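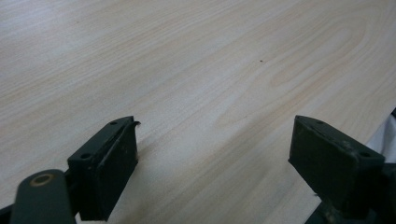 Looking after a pale kitchen table (without fussing over it)

I've had a pale wood-grain table in the kitchen for years now and I've made most of the mistakes you can make with one, so this page is what I wish I'd had stuck inside the cupboard door from the start. It began as a reply to Augustina Yakubu, who wrote in to ask how to get a tea ring off hers, and then it grew, as these things do!

First, find out what you've got

Before you put anything on it, work out if it's solid wood, veneer or laminate, because they want quite different treatment. Go round to the edge and look at the end of the top. On a solid piece the grain carries on over the edge and you'll see the end grain, all little lines and pores. Veneer is a thin skin of real wood over something else, and there's often a fine line where the skin stops. Laminate is a printed pattern under a hard plastic layer. If you crouch down and find the same swirl turning up twice on the same top, exactly the same, it's printed. I spent a whole winter oiling a laminate shelf before I worked that out. It just sat there being greasy.

If you still can't tell, put one drop of water somewhere out of sight, underneath or near a leg. Bare wood darkens as it soaks in. Laminate and well-sealed veneer leave it sitting up in a bead. Wipe it off after a minute.

The everyday wipe

I do mine after breakfast and again after tea, and it takes no time at all if you don't let things dry on.

Crumbs first, always dry. I use a soft brush (mine's an old pastry brush that had started to shed) or the flat of my hand, and sweep them into a dish. If you go straight in with a wet cloth you make a sort of paste, and any grit in it gets dragged about under the cloth. Sugar is the worst for this. So is the salt that comes off the bottom of the grinder.

Then a cloth wrung out until it won't drip, with a tiny drop of washing-up liquid in the bowl. Go with the grain. On laminate the direction makes no difference to the cleaning, but the smears show less. Then a second cloth with plain water, then a dry one. People skip the dry one and I did too for ages, and then wonder why a pale top looks cloudy when the sun gets on it.

My spray, such as it is: 125 ml of white vinegar in a bottle topped up with the same again of water. Laminate only, please, and wipe it off afterwards. Keep it away from oiled or waxed wood, it dulls the finish, and never let it anywhere near marble or limestone.

That one little dark speck

You know the one. You've wiped the whole table, it looks lovely, and there's still one dot staring at you. Try these in order and stop as soon as one works.

Run a fingertip over it. If you can feel it, it's probably something stuck on, so lay a warm damp cloth on it for a couple of minutes and try again with your fingernail or the edge of an old plastic card. No knives! I have a small silver scratch to remind me about knives.

If it's smooth to the touch, make a paste of bicarb and water, about as thick as toothpaste, and dab it on with a cotton bud. Leave it five minutes and wipe it away gently without scrubbing, as bicarb is a mild abrasive and can leave a dull patch bigger than the speck ever was. On oiled or bare wood I'd leave bicarb alone, as it can change the colour.

For biro or felt tip on laminate, a cotton bud with a bit of surgical spirit usually does it. Don't use that on varnished wood, it can soften the varnish, and keep the window open while you're at it.

And if it's still there after all that, it may be part of the pattern, or a chip, or a tiny burn. Put the fruit bowl on it.

Tea rings and hot pans

Rings on laminate nearly always shift with the bicarb paste. White rings on varnished or waxed wood are usually damp trapped in the finish, and I've had good luck with simply leaving them alone for a day or two in a warm room. If that doesn't do it, lay a clean dry cotton cloth over the ring and pass a barely warm iron (no steam) across it for a few seconds, then lift and look. Few seconds, lift, look. Don't wander off to answer the door.

Black rings in real wood are another matter. They've gone down into the timber and it's a sanding job, so not one for veneer unless you're very brave.

As for pans, laminate can blister and once it has, that's it, there's no flattening it again. I keep 2 cork mats by the hob so I grab one on the way past. They were cheap ones from the hardware shop in Pickering and they've outlasted the slate ones I was given, which scratched the table every time they moved.

Felt pads under everything

Pale tops show grey rub marks from unglazed pottery, and mine had a lovely crescent from the bottom of a sugar bowl. Stick felt dots under anything that lives on the table. Check them every so often, as they pick up grit and then you're worse off than before. If the glue goes tacky, peel them off and start again with fresh ones, wiping the base with surgical spirit first.

Keeping it clear

Friday is when I take every last thing off - post, keys, the pepper, that screw I'm sure belongs to something - and put back only what we've used that week. Jad Obeidat from the allotment does his with a washing-up bowl: everything goes in the bowl, and whatever's still in there a week later gets a home somewhere else or goes. I tried it and found 4 pairs of scissors.

Swap your table centrepiece about as well, if you've got one. A top that sits in sunlight changes colour slowly, and a runner left in one place all summer can leave a nice neat stripe where it's been.

Augustina, the ring should come up with the paste. If it's still there after two goes, write back and tell me what the edge looks like.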